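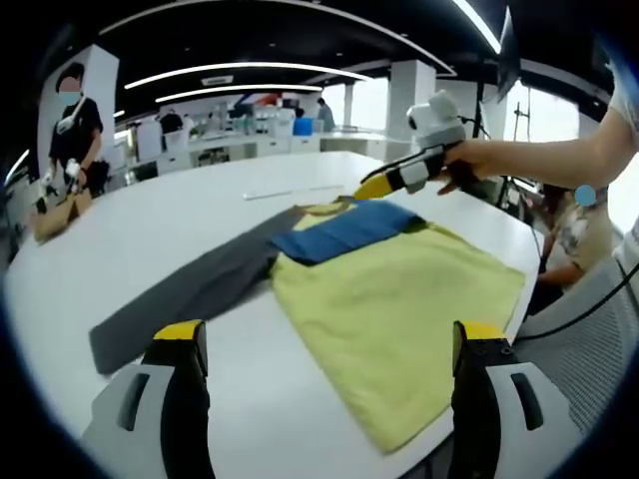 Yellow-green garment with blue and dark grey cloths on a white table.

Fuel theft series in Bratdale: sentence and findings
25 Nov 2025
By Ewurabena Tetteh

A man who took diesel and heating oil from farms and yards across Bratdale has been sentenced to 77 weeks in prison at Narance Crown Court. Byung-chul Geum admitted seven counts of theft and one of going equipped. A further charge of criminal damage, relating to a gate at the Jorkitz depot, was left to lie on file.

The total volume taken under the seven counts was 1257 litres. The largest single loss was 258 litres of red diesel, drawn overnight from a bunded tank at the Jorkitz depot in March. The other six thefts were from farm tanks and one domestic oil tank, all within a short drive of the valley road between Bratdale and the hamlet of Ok.

The method was the same in each case. A 12-volt transfer pump was run from a vehicle battery, with the suction hose fed through the filler opening. Where the filler cap was locked, the hasp was cut. At the domestic property the cap had no lock and the owner did not find the loss until the boiler failed. Fuel was pumped into drums in the back of a van.

The court was told that the first reports were recorded as separate incidents. They were linked when an officer noticed that the cuts to two hasps had been made at the same angle and left similar marks in the metal. Both hasps had been kept by the owners and were handed over for comparison with a pair of bolt croppers found in the van. The examiner's report gave strong support to the view that the croppers had cut both. For a third hasp the result was inconclusive and the prosecution did not rely on it.

Fuel found in the drums was also sampled. Red diesel carries a dye and chemical markers, but these show only that it is rebated fuel and do not identify the tank it came from. The sample was of use in a narrower way. One of the drums held a mixture of red diesel and kerosene, and the defendant had said in interview that he bought all of it from one seller as road fuel. He changed his plea shortly after the laboratory report was served.

The remaining evidence was mostly vehicle movement. A camera at the depot entrance recorded the van passing twice in the early hours, and the clock on the recorder was found to be running slow. The error was measured and written up before the footage was used. Readers who run their own cameras are asked to check the clock when the time changes in spring and autumn and to keep a note of any correction. Footage with an unexplained time error can still be used, but it takes longer to prepare and may be challenged.

In passing sentence, the judge said that the thefts had been planned and that the damage to tanks and fittings had cost some owners more than the fuel. Credit was given for the guilty pleas, reduced to reflect how late they came. A hearing on compensation will follow. The van, pump and croppers are subject to a deprivation order.

Points for tank owners

Record the level in the tank weekly and write it down with the date. Two of the losses in this case could only be placed within a period of a month, and this limited what could be charged.

A closed-shackle padlock is harder to crop than an open one. The hasp should be of the same standard as the lock, as it was the hasp that was cut in each case here.

If a lock or fitting has been cut, do not throw it away and do not try the cut edges against a tool. Put each piece in a separate clean paper bag or envelope, mark it with the place and time it was found, and tell the officer who attends that you have it.

Report spilled fuel near a drain or watercourse at once, as a separate matter from the theft. At one farm the hose had been left in the tank and fuel had siphoned on to the yard.

Owners who had losses on the valley road this year and did not report them may still do so. The crime reference for the series is printed on the letter sent to members in the Ok and Bratdale areas.

Bratdale Rural Watch Newsletter | Contact the editor | © 2025 Bratdale Rural Watch | Back to top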